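4.2 Handover rules for shared bins

The rules in Section 4.1 govern single-arm motion. The present section covers the case in which two arms work over the same set of open containers and an item may pass from one gripper to the other. In the Hajji procedure this is called a shared-bin handover. The rules were drafted for the Flandance cell and later applied without change to the Lurum cell, which differs only in controller software.

A shared-bin handover involves a giving arm and a receiving arm. Either arm may take either role, but the role is assigned before motion begins and is not exchanged until both grippers have cleared the rim of the container. The volume above each bin is treated as a single resource. One arm holds it by default. The second arm may enter only when the first has declared a handover and has reduced its speed to the shared limit.

Rule H1. The item is presented above the rim height of the tallest adjacent container. When bin walls differ in height, the tallest wall sets the limit for the whole row.

Rule H2. The giving gripper does not open until the receiving gripper has reported a stable closing force for 5 consecutive control cycles. A force reading obtained while either arm is moving is discarded.

Rule H3. When only one arm is holding an item, the other gripper stays open and outside the path of the held item, including any part of the item that hangs free. Film, bags and other soft goods are given a larger keep-out volume than rigid items of the same nominal size.

Rule H4. Cables and fittings that project from a gripper body count as part of the gripper for clearance purposes. Collision models that omit them are not accepted.

Figure 3 shows the two arms at work over the bins from two viewpoints.
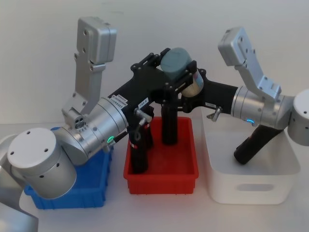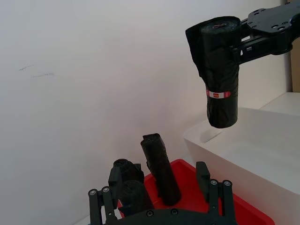
Figure 3. Two-arm work at the bins. First view: both grippers meet above the red bin, with a gray-green cylindrical object held up between them. Second view: a roll of black trash bags is held in the air by the arm at upper right, with a loose flap hanging along its left side; further rolls are in the red bin.

Rule H3 drew the most comment during review. The earlier draft defined the keep-out volume from the catalog dimensions of the item, and this underestimates the reach of a partly unrolled bag. The current text requires the volume to be computed from the observed outline, updated at each planning step. Integrators who cannot meet the update requirement may substitute a fixed margin, provided that the margin is recorded in the cell file and applied to all soft goods.

The log used to check the rules contains 452 declared handovers. In 26 of them at least one rule was violated. Most of these cases fell under H2, where the giving gripper opened on a force reading taken before the receiving arm had come to rest. Violations of H1 were confined to layouts in which a low bin stood next to a high one and the operator had entered the rim height of the low bin. The Storano planner now rejects such an entry at load time.

No claim is made here about throughput. The stable-force condition in H2 adds a delay to each handover, and its cost depends on the controller. Šimek has proposed relaxing the condition for rigid items with known mass. The proposal was not adopted for this version, as the item class is assigned by hand in both cells and an incorrect class would remove the check without notice. It is listed among the open items in Section 6.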